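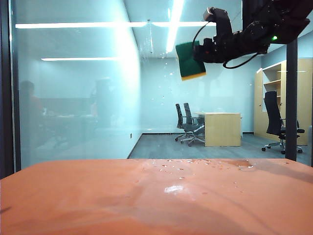 3 min read

So I finally got myself to the Grirano open day! I've been meaning to go for ages, and every time something came up (last time it was the dentist, don't ask). They rent the second floor of an old office building out past the rail yard, and in December it gets dark so early that I walked straight past the door. Twice.

You sign in, you get a sticker, and then they let you wander. There's a talk at the start but I skipped most of it for the coffee, which was a mistake, the coffee was terrible.

What I'd come for was the wiping table. Grirano is teaching an arm to clean up spills, and the way they do it is by piling up examples: a person steers the arm through the job, everything gets recorded, and the learning system later trains on the lot. One run from start to finish is an episode. They had 2411 of them on the day I visited, and they want a good many more before they retrain.

The table is orange, a kind of salmon color, and the gripper had hold of one of those green scouring sponges with the yellow foam on the other side. Same as the one in my sink! I guess I was expecting something fancier. There were drops of clear water all over the middle, and with the ceiling lights bouncing off the damp part you got this big white patch of glare. I asked if that was a nuisance and the operator said no, leave it, kitchens have glare too. They'd pulled the blinds for the first 604 episodes and the arm that came out of that was hopeless near a window.

The spilling turns out to be a job all by itself. Somebody has to put fresh water down before each run, and it can't be the same puddle every time. They have a sheet for it: fine drops, fat drops, one long streak, a puddle by the far edge. A good shift gets through 70 episodes, and by the end of it your sleeves are soaked.

They let visitors have a go at steering, and oh boy. The controller they use is called Trulter and it looked so easy when the regular operator did it. I pressed way too hard, the sponge bent over, and I basically pushed the water from one side to the other. My run got marked as a failure, but they keep those too, in a separate pile, so I'm in the data somewhere. Very proud.

I did ask the dull questions as well. How do they decide a table is clean? For now a person looks at it and presses yes or no, and two people don't always agree about a faint smear. They've started having a second person check the close ones. And does it work with other cleaning stuff? Cloths are next, and everybody I talked to made a face when I brought up cloths.

Down the hall there was a smaller room for a project called Samen, sorting seed packets into trays. It was packed with people so I only got a look over somebody's shoulder. If you go, do that one first and save the wiping for later, when the crowd thins out.

Practical bits: it's free, the elevator is slow, and the bus back runs twice an hour until seven. Afterward I had soup at Mihăilă, the little place on the corner, open since 2016 according to the menu. Get the bean one. They close the kitchen early, so don't hang around upstairs as long as I did.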